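Le tri de printemps, suite et (presque) fin

Vous avez été si nombreux à nous demander des nouvelles de la grande remise à plat du fonds de prêt que je prends un peu de place dans cette lettre pour vous raconter où nous en sommes. Tout a commencé en mars, quand Krystyna Ostrowski a ouvert l'armoire du fond pour y chercher une simple rallonge et en est ressortie une heure plus tard avec trois perceuses, un appareil à raclette et une liste longue comme le bras.

Depuis, l'outilthèque de Bristberg a bien changé ! Le catalogue compte désormais 88 objets empruntables, tous vérifiés, étiquetés et rangés par usage : jardin, bois, couture, cuisine des grandes tablées. La ponceuse à bande est revenue de chez le réparateur de Grirnard, et la machine à coudre de Yamila Ocampo (merci encore, Yamila, pour ce don) a trouvé sa place près de la fenêtre, avec ses canettes et son mode d'emploi recollé page à page.

Côté pratique, la durée d'emprunt passe à deux semaines pour tout le monde, renouvelable une fois si personne n'attend derrière vous. Un petit message suffit - même tard le soir, Jhun Magbanua les lit au petit déjeuner. Pensez à rapporter les objets propres, avec leurs accessoires dans la pochette, et dites-nous sans gêne si quelque chose a cassé ou fait un drôle de bruit.
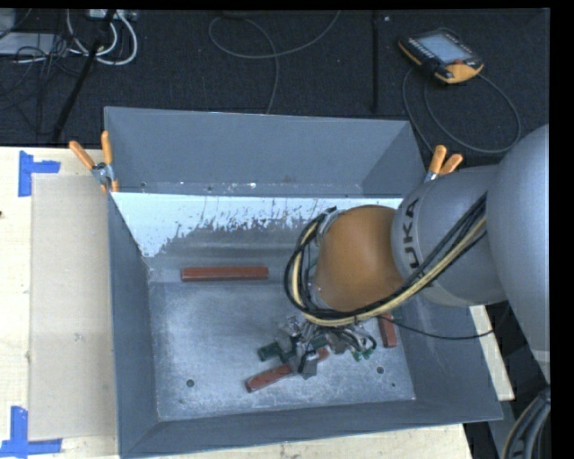 Il nous reste à recevoir les inscriptions pour les ateliers d'été, et là je compte sur vous. Mirta Cisternas reprend ses séances d'affûtage, ouvertes aux débutants comme à ceux qui ont déjà massacré un sécateur ou deux, et nous aimerions proposer une matinée sur le cannage des chaises si nous trouvons quelqu'un pour l'animer. Vous connaissez peut-être une tante, un voisin, une ancienne collègue qui s'y entend ? Glissez-lui un mot de notre part, le café est offert et la compagnie plutôt bonne.

Les permanences reprennent à 17 heures, entrée côté cour.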